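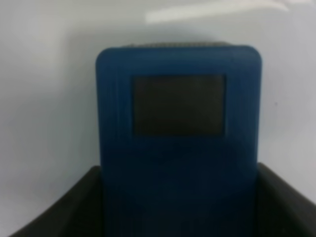

Zadik Wrist Recording Kit

The Zadik kit is a small camera and recording set for teams who collect examples of hand work for a learning system. The camera sits close to the gripper and looks at the object that is being picked, placed or inserted. Each example is saved together with the arm positions and the gripper opening, so the learning system receives the picture and the movement in the same file.

We made the kit for short tasks on a table: putting a device into its holder, taking it out again, turning a part, closing a lid. A person guides the arm by hand or with the Cleraven handle (sold separately) and presses one button at the start and one at the end. When an example went badly, hold the second button until you hear two tones, and the example is marked as rejected. It is not deleted. Many teams want to keep the bad ones for later study.

What is in the box

Wrist camera with fixed lens
Mounting ring and four screws
Cable, with clips for the arm
Button box with two buttons
Printed card for checking the camera position
Zadik Recorder software, one license for one computer

Item number: 1277
Weight of camera with ring: 82.5 grams
Price of complete kit: $1,957
Price without button box: $1,800

About the picture quality

The lens has a fixed focus. Things very near to the gripper can look soft, with blurred edges, and strong lamps can make a bright band on a white wall. For most placing tasks this is acceptable, but please record a few examples first and look at them before you plan a full week of work. If your task depends on reading small print or a display, this camera is not the right choice. Please look at the Drarkov model, which has adjustable focus.

Keep the light the same during one session. Between sessions you may change it on purpose, if your system must later work in different rooms.

How many examples do I need?

We are asked this often and we cannot give one number for all tasks. Ya-wen Tsao from our support group used 800 examples for inserting one device in one holder, with the holder moved a little each time. Your task can need fewer or many more.

Questions from customers

Can I use two cameras on one arm?
Yes, but each one needs its own cable and its own port. Order the second mounting ring together with the kit.

Does it fit the Maluleke gripper?
It fits with the wide ring. Write "wide" in the comment field of the order.

Can I change the task name after recording?
Yes, in the Recorder, under Session. The old name stays in the log.

Customer comment, 3/7/20
"Mounting was easy. The cable clips are too tight for our arm and I had to file them. Support answered the next day and sent bigger ones." Abundio Robles

Delivery and contact

Kits ordered now will be sent in June. For technical questions please write to Tsz-kin Ko, and for invoices and school prices to Yi-chun Peng. Please include the item number in your message.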